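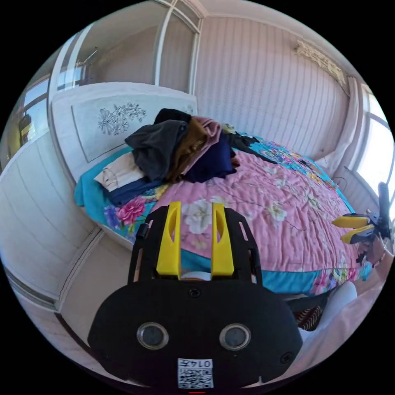
Bedroom, Dornmont unit

From: Pornthip Rungrueang
To: Flimberg Residents list
Date: 4 Apr 2018
Subject: Re: Bedroom side windows and the street noise

On the question of secondary glazing, we had ours done last August, so I can give you some detail.

> We're on the Sarantis Street side, level 4, and the
> trucks start before six. Has anyone put a second pane
> inside the existing window? Did it need strata approval,
> and can you still open the thing in summer? The quote I
> have seems high for one bedroom.

Approval first. Anything inside the existing frame that doesn't touch the outside face only needs a written notice to the strata manager. I sent the form with the installer's drawing and had a reply in 7 days. If you want to replace the original sash it goes to a general meeting, and you'll be waiting a while.

We used a sliding acrylic panel, not the magnetic one. The magnetic kit is cheaper but you have to lift the whole sheet off to get any air, and then find somewhere to put it. The slider opens halfway. In February that was enough with the door open and the fan on.

Cost was $744 for the one window, fitted, GST included. The first quote was well over that because they'd allowed for a new timber reveal. Ours didn't need it. Ask them to measure the depth from the glass to the edge of the sill before they price it. The gap between the two panes matters more than the thickness of the second one, and the installer wanted 100 mm if he could get it.

As for the result, voices and tyre noise are much lower. The low rumble when a truck idles is still there. I sleep through it now, my husband doesn't always. We also ran a bead of acoustic sealant around the architrave, where there was a gap you could slide a ruler into. Do that before you spend anything else. A tube is under $20 at Voromel Hardware and the colour match is fine on white paint.

One problem was condensation between the panes in the first cold week. Wiping it out and leaving the slider open for an afternoon fixed it, and it hasn't come back.

I still have the drawing and the notice form as PDFs. Email me off list if you want them, as attachments get stripped here.

Pornthip
Unit 20, Dornmont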